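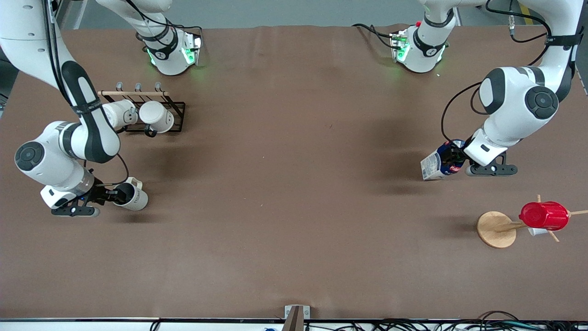
**Right arm opens its gripper when the left one closes - anyone seen this?**

**posted by tinfoil_otter**

So I've got a two-arm bench setup running a tidy-the-table routine and it's started dropping mugs. The right arm picks up a mug fine, lifts it, and then the moment the left gripper closes on its own item the right one lets go. We got lucky so far because I keep everything low. With the right hand holding a mug on its side and the left on a milk carton, both just above the table like they are there, a drop is a clunk and nothing worse. But the routine goes on to the mug rack, and from rack height I've now broken 2. It happens on 3 runs out of 13. Software is the Brornau controller, stock grip settings, nothing fancy. What would you check first?

---

**gullwing70**

Power. Both grippers pulling current at the same moment, the voltage sags, one of them resets and opens. I chased this exact thing for most of August on a Flaltby pair. Are both arms on one supply?

---

**tinfoil_otter**

One supply, yeah. But the lights on both bases stay green the whole time, and I'd expect some kind of fault if it was browning out?

---

**gullwing70**

Base lights tell you the base is happy. The gripper is at the far end of a long cable and can reset all by itself without the base caring. Put a meter on it at the wrist!

---

**Mossback**

Gonna disagree with gull here. I'd look at cable routing before touching the supply. You have a loop hanging off the left arm down to the wrist and another one near the right elbow, and I bet one of those gets tugged at a certain pose. A connector that's a hair loose will do this and it'll look random.

---

**gullwing70**

If it was a tugged cable it would follow the pose, and OP says it follows the other gripper closing.

---

**Mossback**

The other gripper closes at the same pose every run, doesn't it? So how would you tell the two apart?

---

**gullwing70**

...ok fair. OP, park the right arm holding something soft and just open and close the left one by hand command, no motion. If the right still drops, it's electrical and I get to gloat.

---

**plainbearing**

Can we talk about the fact that the default on gripper reset is OPEN? That's the real problem to me. Whatever caused it, a gripper that loses its mind should hold where it is. I had one let go of a full kettle in our shop at Poduvport and that was the end of me trusting defaults. It's a checkbox in the Brornau settings, two menus down, under startup behavior.

---

**Mossback**

Hold on reset isn't always the safe choice though. If it's got somebody's finger I want it open.

---

**plainbearing**

Then you hit the stop and pry it. We can argue about that one all night - for a bench where the arms carry mugs and people stay back, I'd still pick hold.

---

**tinfoil_otter**

OK did gull's test. Right arm parked with a rolled-up towel, left cycled open and closed 70 times with no arm motion. Zero drops. Then I ran the normal motion with the left gripper never closing at all, and the towel fell on the second run.

---

**Mossback**

:)

---

**gullwing70**

Ugh. Fine. I'd still meter it.

---

**tinfoil_otter**

Pulled the wrist connector on the right arm and the latch is cracked. It clicks in, but I can wiggle it with one finger. Ordering a new one from Sârbu tonight. I've taped it down for now and set the gripper to hold on reset, and I'm sticking to plastic cups until the part shows up.

---

**plainbearing**

Check the left one too while you're in there, same age I assume.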